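Learning to Fold by Being Shown: Does Remote Control Teach a Robot Anything?
Final project report, Department of Engineering, Rutham
Submitted March 17, 2026

Summary

The project set out to test a claim I kept meeting in course reading: that the quickest way to give a two-handed robot a household task is to have a person drive it through that task many times and let a model copy the result. I recorded 492 demonstrations of folding a T-shirt by remote control and trained on them. The claim held up less well than I had been led to expect.

Why folding

Folding is what everyone picks, which made me suspicious of it from the start. It looks impressive on video and there is no agreed way of marking it. One lab counts a shirt as folded if it ends up smaller than it began. Another wants square corners. I wrote my own marking rule before recording anything, and it turned out stricter than most of the ones I found afterwards.

Method

All driving was done through the Mykhailiuk hand-tracking gloves, with the Kalten software passing the operator's finger and wrist positions to the robot. There were 3 operators, myself included. Each of us had a practice period in December that did not count towards the total.

The department handout says a new operator will feel natural in the gloves within one session. I did not. The fingers follow well enough in free air, but the gloves give no sense of touch, so you judge contact by eye alone. With thin cotton that is a serious handicap. You close on the cloth, lift, and find you have pinched one layer when you wanted two, or nothing at all.

I left other small things on the table during recording. A bare table seemed to me a way of flattering the model - it learns that anything not blue is shirt.

What the demonstrations were like

Reading other reports, I had the impression that demonstrations are clean and only the robot's own attempts are messy. Ours were messy too. A sleeve doubled under, a collar ended up on the wrong side, and the operator then spent longer repairing the fold than making it. I kept these recordings in, against the advice in the handout. Cutting them would have left a set in which the shirt always behaves.

The red shirt spread out, and part-folded with a fingertip on one corner:

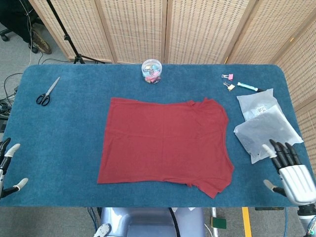
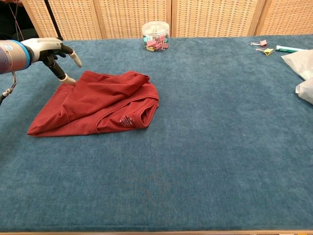

Results

On the starting position used most in recording, the trained model passed my marking rule in 2 of 9 trials. With the shirt turned round it passed in none. It did copy the reach and the first pinch convincingly, and a visitor watching only that part would have gone away thinking the problem was solved.

I do not think more of the same recordings would have fixed this. The three of us folded in different orders, and the model seemed to hesitate at exactly the points where we disagreed. I can't prove that from so few trials. The Kistendale group's report suggests fixing one order in advance, and I would try that first, though it does rather undercut the idea that you can just show the robot what you want.

Limits

One table, one kind of garment, and a marking rule applied by the person who wrote it. The operators' hours were also not logged properly, so I cannot say whether writing the motion out by hand would have been cheaper. I suspect it would.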